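4.2 Comparison of the two hand controllers in the drawer task

The drawer task was included in the study because in the earlier table tests both controllers gave almost the same result, and we could not say which one is better for work in a kitchen. A refrigerator drawer is more difficult. The walls limit from which side the fingers can come, the bottles often lie instead of standing, and the arm has to work low and far from the body, where small errors of the shoulder joint become large at the fingertip.

We compared the position controller delivered with the Resham hand, called RP in the following, with our own current-limited controller, called CL. Both controllers used the same arms, the same head camera and the same operator commands. Only the part of the software that closes the fingers was exchanged. In RP the fingers go to a fixed closing position with a fixed speed. In CL each finger closes until the motor current reaches 900 mA, and after this the finger holds its position until the release command comes.

In total 2,415 grasps were recorded, of which 1,278 were made with CL and the rest with RP. The bottles differed in size, in filling and in the stiffness of the wall. Figure 3 shows the two-handed condition, in which one hand keeps its bottle while the other hand works at the open drawer.
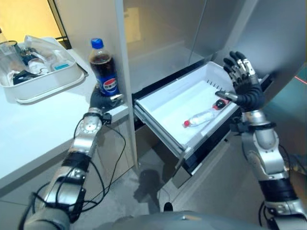 Figure 3. View from the head camera in the two-handed condition. The left hand holds a bottle of cola upright next to the refrigerator. The right hand is open over the drawer, where a smaller bottle with a red cap is lying.

For bottles which are nearly full the difference between the controllers was small. The liquid supports the wall, so the final position of the fingers is almost the same in both cases. For bottles which are nearly empty the difference was clear. RP pressed the wall inward, and when the wall sprang back during lifting, the bottle often turned in the hand. CL stopped earlier and the bottle turned less. On the other hand, CL was slower, and the operators complained that they did not feel sure when the grasp was finished. We added a short sound signal for this in December, and the complaints became fewer.

Most failures with both controllers came from the thumb. If the bottle lies diagonally, the thumb must go between the bottle and the floor of the drawer, and there the space is small. In 7 trials with RP the thumb pushed against the drawer floor so strongly that the wrist protection stopped the arm. We did not observe this with CL. We repeated these trials with the thinner fingertip from Zarkach, but it slipped on smooth caps and we returned to the standard one.

The head camera was also a limit. When the right hand goes down into the drawer, it can cover the bottle, and the operator has to guess the last centimeters. A second camera at the wrist, as it is used in the Tullum setup, would probably help both controllers equally. For this reason we do not expect that it would change the order of the results, but we have not tested it.

The cables on the outside of the arms had to be checked before each series, and a series was repeated if a cable had caught on the drawer.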